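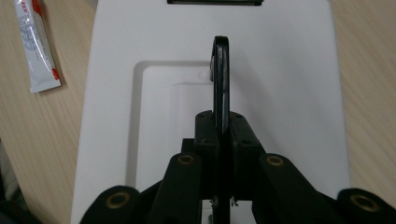
How often should we check the jaw alignment on a hand-held gripper when several people use it in one day?

At the start of each shift, and again each time the tool passes to another person. Write the result in the log before the first recording, even if nothing has changed.

midtbo_lars
This is what our written rule says at present, and I would like to hear if other groups do the same. We are a small team and we record hand demonstrations at a table. Jarrah Ruddock wrote the rule in January after we had to throw away 178 recordings. The jaws had moved a little to one side and we noticed it only when we compared with older data.

stukard_bench
We do it by number of recordings, not by person. Every 100 recordings, stop and check. A shift can be very busy or very quiet, so "once per shift" does not say much about wear.

dyazzie
I don't agree with counting only. In my experience the problem comes when one person puts the tool down hard and the next person picks it up and trusts it. The counter does not know this. At Cukunmont we have both rules, whichever comes first. It takes two minutes.
Delphine Yazzie

midtbo_lars
Thank you, Delphine. Do you also look at the bushings in the linkage arms at the same time? Ours are brass and I am not sure if they need a check so often.

dyazzie
Only for play. Hold the jaw mounts, move the arms gently with the other hand. If you feel a click, the tool goes in the red tray and you take another one. The screws we check once a month, with the proper driver. Please do not let people tighten them by feel in the middle of a session. Then you have two different tools under the same number in your log.

hendura_user
I must say this is too much paper for me. We had a form with 10 lines and people signed it without looking. Now we have one line: aligned, or not aligned, and initials. The form is shorter and the data is better.

stukard_bench
One line is fine if everybody knows what "aligned" means. What is your limit?

hendura_user
We close the jaws on a flat gauge and look from the front. If light is visible on one side only, it is not aligned. I admit there is no figure for it.

stukard_bench
Then two persons will give two answers. I would put a figure.

midtbo_lars
I think I will keep the check at handover and add the count of 100, as Delphine does. About the short form I have to ask Jarrah, he likes his long one. I will write again when we have used it for some weeks.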